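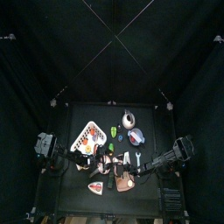

Issue 9, page 5

Toy kitchen bits and pieces: your questions, my answers

I've been collecting play food and little tea things since my oldest was two, and my inbox has been full of the same questions ever since I put up that piece on sorting play sets. So I finally sat down one November evening with a cup of (real) tea and wrote out some answers. They're just what works at my house!

Do you keep the food and the dishes apart?

I used to, and I gave up. Kids don't play that way. They want the teapot and the doughnut and the bowl all within reach, and if one of them is in a tub in the closet, the game stops while somebody goes hunting. Now I do one basket for loose food and small stuff, and the bigger dishes just stand next to it.

What kind of basket is best?

I love a plastic one with holes around the rim. The white triangular one is my favorite – it fits into a corner, and you can see what's in it from above without dumping everything out. Don't fill it to the top, though. A few orange pieces, something lavender and a yellow flower is plenty for one afternoon.

Is a tray worth the space?

Yes, yes, yes. A plain brown one is fine. My two use theirs as an oven, a counter, a café table and once as a boat. If you only buy one extra thing, buy a tray.

There's always a wrench in with our tea set. Should I take it out?

Leave it! A light-blue wrench can stir soup. My daughter fixes her teapot with hers before every party, and I wouldn't dream of interfering.

How much play food do I really need?

Way less than you think. When my sister-in-law moved, she handed me everything she had, and with ours on top we ended up with 356 pieces. Three hundred fifty-six! I put most of it in the attic and swap a handful every few weeks. The kids greet an old pink-and-white doughnut like it's a long-lost cousin.

How do you clean it all?

Hard plastic goes in a sink of warm soapy water, then out on a towel overnight. Teapots take longer, so I tip them upside down and give them a good shake in the morning. Wooden pieces only get a damp cloth. I ruined a very nice Roltmont cake slice learning that one.

What about missing pieces?

Check under the couch first, obviously. After that, try the swap list. Oriana Acuña runs it and she has matched up more stray lids than I can believe – there were 1,205 items on there last time I looked. Tell her the color and the size, and send a picture if you can.

Which brands do you like?

I mix everything. Our Tulex cups stack nicely, and the Vakthorpe bowls are a good size for small hands, but half of what we use came from yard sales with no name on it at all. A bowl with a blue rim is a bowl with a blue rim.

What age can they start tidying up themselves?

Mine started at three, with a lot of help. Loose food in the basket, spoons in the bowl. I don't fuss over which orange thing goes where.

Got a question I missed? Leave it in the comments and I'll add it to the next issue.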